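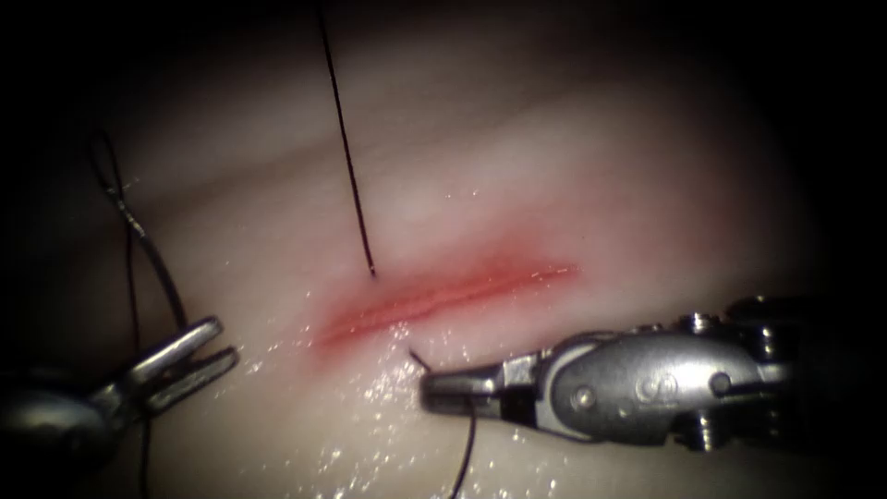

WHERE DOES THE PIANO GO?
Keys in a loud guitar band
Speaker notes, Jocelyn Chan

Print this page | E-mail this page

BEFORE STARTING
Check the keyboard is coming through both speakers. Play one low octave and one high chord. Laptop volume at three quarters. Water within reach, not on the piano.

OPENING

Start playing before saying hello. Left hand only, the riff from "Hold the Gate," eight bars, nice and heavy. Then add the right hand the way I first wrote it, with all the big rolling chords.

Stop. Say hello.

Thank you for coming, I'm Jocelyn, I play keys in Drekmont, and what you just heard is the part I brought to our very first rehearsal. I was so proud of it! I'd spent weeks on it. We ran the song, the guitars came in, and it was like I'd unplugged. I could see my hands moving and I couldn't hear a note.

So tonight is about what I did next, and what I've picked up from listening to records with a piano fighting for space on them. I'll play a lot. Please shout if you want something again.

(If the room is mostly players: ask who's on keys, who's on guitar. If mostly listeners: skip it and say they'll never hear a chorus the same way again. Don't oversell that.)

WHERE I WAS COMING FROM

I'd been playing on my own for 18 years before the band. Folk clubs, a couple of self-released records, weddings when the rent was due. When you play alone the piano has to do everything. Left hand is your bass player, right hand is your guitar and your strings, your foot is the drummer.

Play the solo version of "Winter Fares" here, first verse only. Keep singing light. Point out the left hand as I go: root, fifth, octave, always moving.

I love playing like this and I still do it at home. But every bit of that left hand belongs to someone else once you've got a bass guitar in the room. The first thing our bassist ever said to me about music was "are you doing my job?" and yes, I was, and worse, I was doing it a little out of time with him.

Pause here, people usually laugh. Let them.

THE MUD

Demonstrate. Bass track from laptop (file one). Play the full left hand over it. Then the same passage with the left hand in my lap. Do it twice, don't talk over the second one.

Hear how the bass gets bigger when I leave? It's the same recording at the same volume. A piano and a bass guitar share so much of that low territory that they smear into each other, and add distorted guitars on top and you've got soup.

Things I'd tell a keys player joining a band tomorrow:

Sit on your left hand for one entire rehearsal. Really sit on it. You'll feel ridiculous, and you'll find out which low notes the song missed. In our set I put back almost none of them.

Take your foot off the sustain pedal. I had no idea how much I leaned on it. Through a PA in a small room, the pedal turns a rhythm part into fog.

Learn the guitar voicings. Ask your guitarist to show you slowly what shapes they're using. If they're playing the chord in the middle, get above it or get out of it.

(Demo: E minor, three ways. Middle of the keyboard with guitar track, swallowed. Up an octave and thinner, just two notes, there it is. Single repeated note on top, and now it cuts right through. Spend time on the third one, it's the best moment in this part of the talk.)

ONE NOTE, PLAYED LIKE YOU MEAN IT

This is my favorite bit so I have to watch the clock.

So many great rock piano parts are one or two notes hammered in straight eighths. I used to think that was what people did when they couldn't play. Then I tried it. Keeping eighth notes dead even for a whole chorus, same weight on every one, while the drummer pushes and the singer pulls back... my forearm was on fire. It's a physical thing, much closer to playing tambourine than playing Chopin.

Play the chorus of "Hold the Gate" with the band track, final version. One note, the high B. Then mute it for four bars and bring it back.

What does it do? You don't hear "oh, a piano." You hear the chorus get brighter and lean forward. Take it out and people think the guitars got quieter. I've tried this on friends and they blame the guitars every time!

If there's time, get someone up to try it. Set the metronome at a friendly tempo. Be kind, it's hard.

THE PELLETIER SESSION

Background for those who haven't read the sleeve: we made the single at Pelletier, a low-ceilinged studio behind a tile shop in Hudness. We went in during December with the heating broken. They've got an old upright there with felt that has gone hard, and it clanks. I'd planned to use my stage keyboard, with its lovely clean grand piano sound. Our engineer let me do one take of that, very politely, and then walked me over to the upright and took the front panel off.

Play file two (keyboard take), then file three (upright take). Same part, same song. Don't say which is which, ask them.

The clean one is prettier by itself. I'd pick it every time if you played me the piano alone. In the mix it vanishes, and the clanky one with the woody knock at the front of each note stays right where you can hear it. That knock is the part your ear grabs. Guitars with a lot of gain have hardly any front edge to their notes, they're a wall, so anything with a sharp start gets through the wall.

Since then I've gone looking for ugly pianos. Church halls, school music rooms, a pub with a piano that has two dead keys (I wrote around them, and the gap in the riff is the hook now, listen for it in "Grindavell").

"GRINDAVELL," THE LONG ONE

This song came last and it's the one people ask about. The piano doesn't come in for the first 63 seconds. At rehearsal I stood there with my hands folded, feeling like a waiter.

Play from the top. Let it run all the way to the entry. Don't fidget. It feels endless from up here, it doesn't from the seats.

Wasn't that great? I'm allowed to say so, the guitar writing is none of my doing. The piano comes in as the guitars drop to a single held note, and for once I get the whole low end, because the bass stops too. All those left-hand tricks from the folk clubs come back. So the solo player in me does get a turn, she just has to wait for it.

We argued about this arrangement for ages. I wanted to creep in early, a few soft chords under verse one. The drummer kept saying that if the audience has already heard the piano they won't look up when it arrives. We played it both ways live and I watched the faces. He was right and I told him so in the van, which cost me something.

PLAYING IT LIVE

Shorter section, practical, good for questions.

Monitors. Ask for kick drum and vocals in yours, and only a little of yourself. If you ask for loads of piano you'll play too softly, and out front you'll disappear again.

Lid and stand height. I play standing for the loud songs. It changes how my arms drop and the eighths come easier. I sit for "Winter Fares."

Small rooms. Cut the lows on the keyboard before the sound engineer has to do it for you. They'll like you for it.

Looking up. After years alone I stared at my hands. The cues in a band come from the drummer's shoulders, so I've turned my keyboard sideways and now I can see him.

Mistakes. In a solo set a wrong note hangs there in the quiet. In a band it's gone by the snare. I'm a much braver player for it, and I've taken that courage back to the solo shows.

THE RECORD ITSELF

Keep this brief, it's not a sales pitch. We pressed 583 copies, an odd number because the plant ran over and sent us the extras. There's a listening copy at the back on the table if anyone wants to hear the whole of side two on the good speakers afterward. Headphones are there too.

LAST PIECE

Finish by rebuilding "Hold the Gate" with the tracks, in this order: drums, bass, both guitars, vocal. Then ask the room where they think the piano should go. Try whatever they suggest, even if it's odd. Last time a man at the front asked for it only in the gaps between vocal lines, and it sounded so good that I've started playing it that way on the second chorus.

Then the real version, start to finish, loud.

QUESTIONS I USUALLY GET

What keyboard should I buy? One with weighted keys that you can carry up stairs alone. Try it standing up in the shop.

Do you write on piano or with the band? Tunes on piano, arrangements in the room. I bring in less and less finished now and enjoy it more.

Can you go back to playing solo? Yes! I've got a solo set coming up and I'm keeping some of the gaps in.

Do you read music? I do, the others don't, and I stopped writing out parts after the first month. We use hand signals and a lot of yelling.

Did the folk crowd mind? A few of them come to both. One brings earplugs and stands at the front.

Related items
- Tuning down: what happens to a song when you drop it a step
- Drum parts for people who think they can't count
- Recording on a bad upright, with sound files
- Folk nights in Hudness: the winter list
- Singing over loud guitars without losing your voice

Print this page | E-mail this page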